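19 August 2022, bench 2

Compression set on the small feet, continued. Oven was at 77 C when I came in and at 77 C when I left for lunch, so the new thermostat is earning its keep. The old one had opinions.

Recap for whoever inherits this notebook: the question is why small rubber feet and bumpers go flat. Anything that sits on something else has them. Cutting boards, chair legs, cabinet doors, speakers, toilet seats.
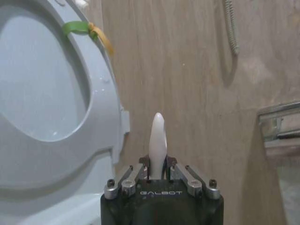
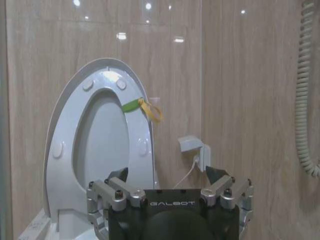

Toilet seat. The bumpers show in the second one.

**What went in the oven**

Kosdale discs, black, the ones we have always bought. Zoltau discs, gray, the ones purchasing would like us to have always bought. Both cut from sheet with the same punch, both squeezed to three quarters of their starting thickness between steel plates with spacers. In since July. Plates wiped with a little silicone oil this time so the discs can spread sideways. Last round I forgot and the middles stayed fat while the edges did all the work, and I spent a whole afternoon believing I had discovered something.

**Taking them out**

Pulled the Kosdale plates first. Undid the bolts quickly, flipped the discs onto the wood block, left them half an hour to cool, then measured. The wood matters more than it should. Steel chills the bottom face and the disc sulks at whatever thickness it had reached, and you get a worse number than it deserves. I know this because the spring results were done on steel and had to be thrown away. They were beautiful results.

Measured with the dial gauge, light foot. Do NOT use the digital calipers on anything soft. You can get any number you want out of calipers and a soft disc, it depends on how your morning is going.

**Numbers**

Set, as percent of the squeeze that never came back (so 0 is a perfect spring and 100 is chewing gum):

- Kosdale: 42
- Zoltau: 62
- Swanson offcut: see below

So the Zoltau is worse, and by enough that I don't think I can blame my thumb. It is also cheaper, and it smells much better coming out of the oven, for which there is no column in the spreadsheet.

Odd thing: the two sheets felt the same going in. Same hardness on the durometer, same bounce off the floor. Hardness tells you how a foot feels on the day you buy it and very little about how it will feel after it has been sat on for a year. I have written this on the first page of every notebook since I started here and we still order by hardness.

**Swanson**

Threw in one offcut from the Swanson sample box, mostly to fill the third slot in the plate. It stuck to the steel. Peeled it off with a plastic scraper and left a fair amount behind, so no thickness worth writing down. Either the oil missed that spot or this stuff was never fully cured. My money is on the oil, seeing who applied it.

Cleaned the plate with alcohol. Then cleaned it again. There is still a round ghost in the upper right corner, do not put a disc on it.

**Things I don't trust yet**

Heat is standing in for time here and it isn't a perfect substitute. A foot under a chair gets pressed and released all day. Ours get one long squeeze at a temperature no kitchen should reach. For ranking two sheets I think that's fair. For telling anybody how many years they'll get, no, and if Flusside asks for years again the answer is still a shrug with a graph attached.

Also no control for cleaning products. Bleach and bathroom spray both do things to rubber and I have not tested either one. Could soak a few discs before they go in the plates. Would want a separate jar, a lid that fits, and a label people will read before deciding it's drinking water.

**Next**

Rerun Zoltau from the other end of the sheet in case we cut from a bad corner. Rerun Swanson with oil applied by an adult. Room temperature set goes in the drawer under the scale, plates bolted, and stays there until the oven batch is done. The last room temperature set was unbolted by somebody who needed the bolts.

Gauge needs a new battery. No it doesn't, it's the dial one. Calipers need a new battery. Leave them dead.

Oven off at five, door open, spacers back in the tin.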